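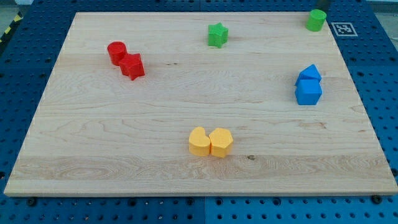 Coloured blocks on the maple board at the sorting station, with the two green blocks still apart.

Visit to the Skurska laboratory: gathering examples for a learning system

A group of 11 members of the Eler Technical Teaching Network visited the Skurska laboratory in June. The visit formed part of the Network's programme on automation in small workplaces and was hosted by Fletcher Ormsby, who leads the collection work at the site. The present report is intended for members who could not attend and for colleges considering a similar visit.

Arrival and introduction

The group was received at the side entrance, the main doors being closed for repairs to the paving. Visitors should note that parking is limited and that the bus from the station stops on the far side of the dual carriageway. Coffee was served in the first-floor meeting room, where Mr Ormsby gave a short talk on the history of the laboratory and its present work for two partners, Kandasamy and Dedar.

Kandasamy supplies packing equipment to food producers. Dedar writes the software in which the learning system is trained. Skurska stands between the two and provides the examples from which the system learns. Each example is a complete record of one task carried out under the control of a trained operator, together with a written instruction and a note on the result. Mr Ormsby explained that the quality of these records is the chief concern of the laboratory, and that a smaller set of well-kept examples is preferred to a large set which has not been checked.

The sorting station

The greater part of the morning was spent at the sorting station. The work there concerns grouping by colour: blocks of the same colour are to be brought together on a maple board, which lies on a blue pegboard surface. The shapes are mixed on purpose. Red is represented by a cylinder and a star, blue by a cube and a triangular prism, yellow by a heart and a hexagonal block, and green by a star and a cylinder. The system must therefore learn to attend to colour and to disregard shape when the instruction asks for it.

Mr Ormsby drew the attention of the group to the green blocks. The star stood by itself towards the back of the board and the cylinder was at the far right corner, close to the edge, while the other three colours were each already in a close pair. Arrangements of this sort are recorded as starting points in their own right. A system trained only on boards where every block is scattered may disturb pairs which are already correct, and the laboratory wishes it to learn when to leave things alone.

The position of the cylinder prompted some discussion. A block near the edge calls for a different approach from one in the open middle of the board, and operators are asked to include such cases regularly. One member asked whether it would be simpler to keep all blocks well inside the edge. The reply was that Kandasamy's customers could not promise the same in their own premises - trays are overfilled, and items come to rest where they please.

A black-and-white marker lies flat on the pegboard beyond the corner of the board. Markers of this type give the system a fixed point from which positions can be worked out. Members were asked not to lean on the table, and the request was repeated later in the morning.

How the examples are kept

Each operator works to a target of 125 examples for a given instruction. A session lasts 40 minutes and is followed by a break away from the station. Between examples the blocks are set out afresh from a printed card, and the cards are shuffled at the start of each session so that the same layouts do not follow one another.

Unsuccessful attempts are kept and labelled. Several members had expected them to be thrown away. Dedar uses them in a separate part of the training, and the laboratory has found that operators describe their errors more fully when they know that the record will be used. Two instructions are in use at present, one asking for pairs by colour and one for a single line along the near edge. A third, concerning shape, is being drafted.

The group was then divided, and 4 members at a time were invited to check recorded examples at the desk and to compare their labels with those given by the staff. Agreement was good on plain cases. It was poor on the question of how close two blocks must be before they count as a pair, and Mr Ormsby acknowledged that the written guidance on this point has been revised more than once.

Matters arising

Members raised the training of operators, the storage of records and the possible use of older sets of examples in teaching. Skurska is willing to lend a small set to member colleges for classroom use, subject to a signed agreement. Requests should be sent to the Network office, which will forward them together.

The Network wishes to record its thanks to Mr Ormsby and his colleagues for their time and for an excellent lunch. A second visit is planned for those on the waiting list, and places will be offered in the order in which names were received.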